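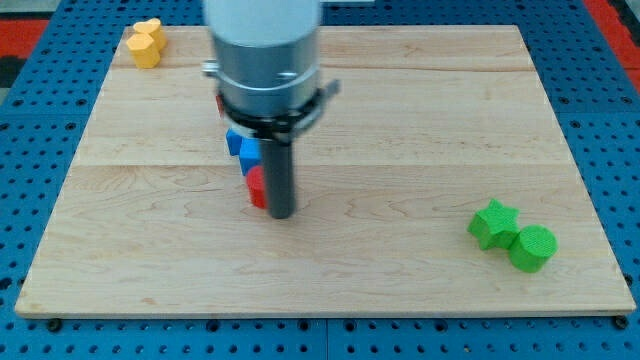 4.2 The work surface

Figure 3. The maple board on the blue pegboard table, with a small cluster of colored blocks.

We tried a good many surfaces before settling on maple, and we are still delighted with it! The board is built up from several long planks, with the seams running left to right, and it lies flat on a perforated blue table (Figure 3). The regular rows of holes let us bolt a board down in the same place every morning, so a layout drawn up in the Gradholm workshop can be repeated at Galden without anyone reaching for a tape measure.

Small blocks are fussy things. On the Nulis mat we used until March they sank a little at the corners, and a stack of four would lean before the fifth went on. On bare maple they sit square. The pale grain also gives strong contrast with every block color in the Xiao set, yellow included, which had been the hardest one to pick out under our ceiling lights. We had expected the darker streaks in the wood to cause trouble and were happy to be wrong: of 438 layouts, 26 had to be redone, and none of those because of the grain.

The seams deserve a word. A block set down right across a seam can rock slightly if the planks have moved with the weather (ours did, one damp week), so we sand the joints flush and check them with a steel rule after every 30 layouts. Oil is kept off the top face entirely. We tested an oiled board early on and the blocks slid about wonderfully, but the layouts were hopeless.

Each layout starts with the blocks in a loose cluster and allows 40 seconds for sorting. Block spacing within the cluster is given in Section 4.3.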